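Zekora Project Gallery: Low-Contrast Grasping on a White Bench

Rosalía Nieto and Liis Krūmiņa

The Zekora study asks how much a grasp policy depends on local color contrast when the only input is a wrist camera. The bench is white and stands against a pale wall, so a policy has few background features to use for position. A blue sheet marks the target zone. We trained on 745 demonstrations and tested 8 starting poses, with 30 trials per pose.

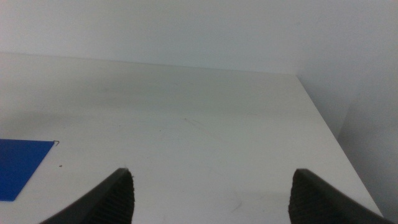

Starting poses differ in height and in lateral offset from the target zone. The policy receives no depth map and no external view. Joint readings are supplied, but Kristýna Tichý's ablation found that removing them changed the success rate by only 2 percentage points.

Errors in the far poses were mostly lateral. The approach direction was usually correct, but the fingers closed too early on the near side of the target. Adding random brightness shifts during training reduced this error — cropping alone did not.
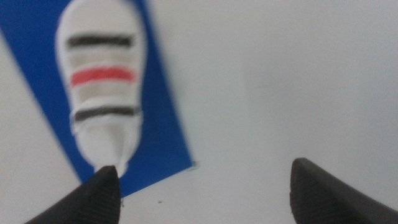 Close-range behavior was scored separately from the approach, using the Zirnura protocol. Centering the fingers on the target's long axis is harder when the body of the target is close in color to the bench. Our striped target is white at its narrow end, with a red band between two black ones farther up, and the blue sheet under it supplies most of the outline. Saliency maps from the trained policy put more weight on the border between target and sheet than on the bands themselves. Maite Cabello is repeating the analysis with a second network to check whether this holds.

Trial logs and scoring sheets are available from the Rivas group on request. The November runs used an earlier camera calibration and should not be pooled with the later ones.

Page updated March 10, 2025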